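Search this site
Search
Enter your keywords

Public Health Campaigns – notes for session 2: paying people to turn up

July 18, 2018

I promised I'd write this one up properly because I talked far too fast and half of you were still copying down the first slide when I'd got to the fourth. So, same material, slower, with the bits I forgot put back in.

We'd finished last time on reminders (letters, texts, the phone call from the surgery) and I said reminders work best on people who already meant to come. They've got the appointment in their head somewhere and you're giving it a nudge. What do you do about everyone else? One answer, and councils get very keen on it every few years, is to offer them something.

The case I used was the Flemley flu scheme. Flemley is a small district with an older population and two surgeries, and uptake in the over-65s had been sliding. The district gave out a shopping voucher to anybody in the group who had the jab before the end of January. They'd budgeted for far more than they handed over. In the end 328 vouchers were claimed, and when the team went back through the records, 80 of those had gone to people who'd had no flu jab in either of the previous winters.

Now, I put those two numbers up and asked what you made of them, and the room split nicely. Some of you said 80 people is 80 people, and it's a good result for a place that size. Others said the district had paid for a lot of jabs it would have got anyway. You're both reading it correctly! The second point has a name, deadweight, and you'll want that word for the essay. It means the part of your spending that goes on people whose behaviour you didn't change.

What we can't tell from Flemley is how many of the 80 came for the voucher. There was no comparison area. It was also the winter the surgeries began opening later in the evening, and the evaluation mentions that in one line near the back and then carries on as if it hadn't happened. Please read the back pages of reports. I go on about this every year and I'll carry on doing it.

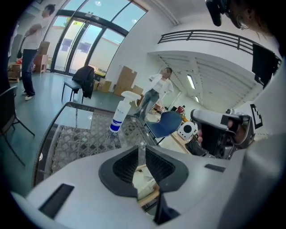
The other thing we ought to have spent longer on is the difference between a certain reward and a draw. With a voucher, you come, you get it. With a draw you come and you might get something big. Draws are much easier to budget for – the prize costs the same however many people enter – and they make better headlines, so press officers love them. The trouble is that your headline is then the prize. Have another look at the Brelex leaflet in your pack and see how far down you have to read before it says which vaccine it's for. I had to go through it twice to find the clinic times.

Rusnák is the model I'd like you to know for the written paper. You don't need the algebra, only the shape of it. It splits the people who haven't come forward into those who can't easily get there, those who haven't got round to it, and those who don't want to. A reward ought to do most for the middle lot. For the first lot you'd be better off spending the money on a bus or a Saturday clinic, and for the last it may even put their backs up ("if it's so good for me, why are you paying me?"). I do think the model is a bit tidy. Plenty of people sit in two groups at once, and someone with three children and no car may look as if she hasn't got round to it when really she can't get there. Still, it gives you something to hang an answer on.

Somebody asked at the end whether it's fair on people who had the jab early, before the offer was announced. Good question and I fluffed it. Flemley backdated the vouchers, so early people could claim too, which kept the peace and pushed the deadweight up. You could argue that either way in an exam.

For next time

Read the Arnel chapter on trust and local messengers, skipping the appendix unless you like appendices. Bring the Brelex leaflet back with you – we're going to rewrite the front page in pairs. Have a go at a side of A4 on this: a district has enough money for either a voucher or an evening clinic. Which would you pick, and what would you want to know first?

Share this
2 shares
0 comments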